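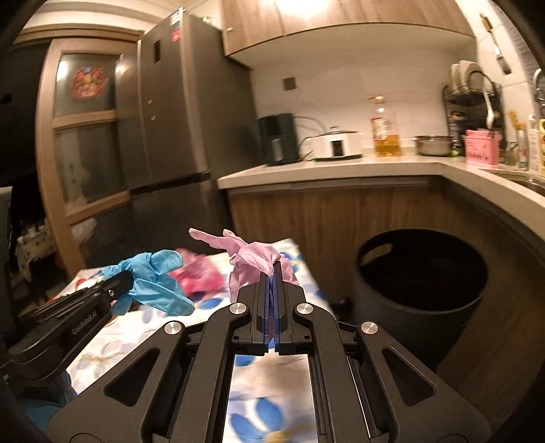

Pink in one, blue in the other. Kitchen table, before the bin.

GLOVES

Entry for the Tamska club story page, 11/17/25

Pair them, the task sheet said. Pair the gloves, drop the odd ones in the bin, clear the cloth. 44 goes at it by December or we don't get a table at Bellora.

My kitchen, my gran's cloth with the blue flowers. The other three on the sofa next door, arguing over the name. Jaunzems, they wanted. Sounded like a firm of solicitors. I said fine, call it that, who's holding the left one?

Nobody was holding the left one. So me. Left and right both, one in each fist, and you forget your own hands in about a minute. They go away. There's just the tips.

Go one. Blue glove, got it by the wrist, dropped it. Go two, same. Go three I got a pink one by the thumb and it swung round and slapped the table and somebody laughed through the wall.

Rubber sticks to rubber. That's the whole problem. You close on one and two come up, or you close on two and get none. Squeeze harder, it shoots out. Squeeze less, it just sort of looks at you.

"Slower," from the sofa.

"You do it then."

Nothing. Telly on.

Pradach had beaten us last year by 5 points. Five! They'd had socks. Anyone can do socks. I thought about their faces, all in the same green tops, eating our crisps. Go nine. Go ten. My wrists hurt. Gran came in for the oil, looked at me, looked at the table, went out again without the oil.

By go twenty I'd stopped being cross. Something else. I'd come in low over the cloth, let the left one find the blue by itself, and wait. Then the right. The pink lifted with one finger sticking up, like it wanted to ask a question. I held it there. Didn't breathe much.

"How's it going?" Door open, three heads.

"Shh."

"Is it working?"

"Shh!"

Over the edge. Over the bin. Open.

It fell in. No sound at all, a glove in a bin, you'd think there'd be a sound. I counted it in my head anyway. One good one. Forty-three gos to make or find or scrape together, and maths homework, and the bus at 4 tomorow to see if the hall would have us.

They'd come right in by then. One of them picked up the blue glove and put it on and waved it at me.

"Put it back," I said. "Exactly how it was."

She put it back. Not exactly how it was. I shook my hands out, got hold agian, and went in for the blue.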